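Nous utilisons des cookies pour mesurer l'audience. Accepter | Refuser

Avril - par Toivo Tuominen

À Skistimura, Orvokki Juntunen dirige la cantine scolaire depuis deux ans. Elle sert 203 repas par jour, 900 par semaine en comptant les absences du jeudi. « Les enfants mangent en douze minutes, le reste du temps ils parlent », dit-elle.
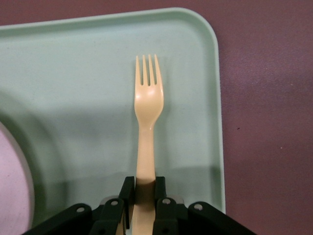

Fourchette crème sur plateau vert clair.

Elle a d'abord changé les horaires. Les petits passent à 11 h 30, les grands une heure plus tard - le bruit a baissé dès la première semaine. Le pain vient de Gruditz, les légumes d'un maraîcher d'Ullum. « Le chou, ils n'en voulaient pas. Râpé avec de la pomme, il part. »

Le budget reste serré. La commune a ajouté 2 000 euros cette année, de quoi payer le poisson jusqu'à l'été.

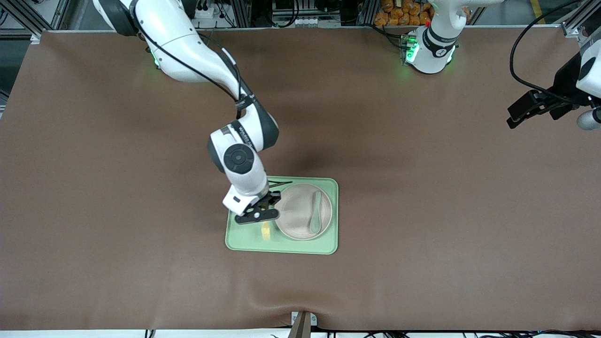
Pour Kiiskinen, le menu compte moins que la durée du repas, et il faudrait accorder dix minutes de plus à chaque service. Orvokki Juntunen est d'accord, mais les cars partent à heure fixe. « J'ai demandé, j'attends la réponse. »

Contact | © Tous droits réservés | Haut de page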